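Re: [sim-tools] Stenen room pack, evaluation license
From: Serpil Akbulut

Sipho Oosthuizen wrote:
> Has anyone run the Stenen pack against a door-opening
> policy? Losus wants 900 for a single seat and I would like
> to know what the collision meshes are like before I ask for
> the money. We are still on Clukach 2.

I have had the evaluation license since November and can answer part of this. Import into Clukach 2 was clean once I set the units by hand. Numbers are from my workstation, headless, default solver.

1. Doors. Hinge limits and friction are exposed as plain parameters. The leaf has two black bar handles, modeled thin, and the convex hulls that ship with the pack are too fat for them. I regenerated mine.
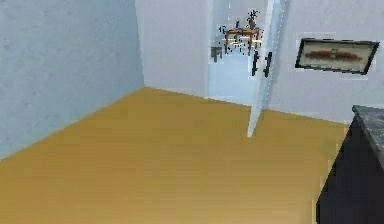

2. Rendering. Low-poly, soft textures, flat light. Fine for state-based training. For pixels I would randomize heavily – the floor is one flat yellow and a policy will latch onto it.

3. Backdrops. The room sits inside an outdoor environment map, and the camera does get views of it. Cliffs, trees and a sandy track are a lot of texture for an indoor task.
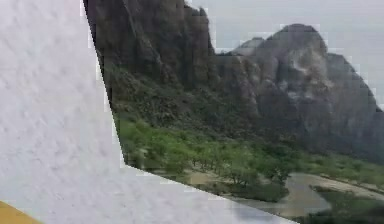 You can swap the map for a constant color in the scene config, one line. Throughput was 2,000 steps per second either way, with 68 environments in parallel.

Support answered my hinge question the same afternoon. The docs still describe the old Amano exporter in places, so check the parameter names against the schema file. At 900 I would buy one seat and skip the maintenance plan.

Serpil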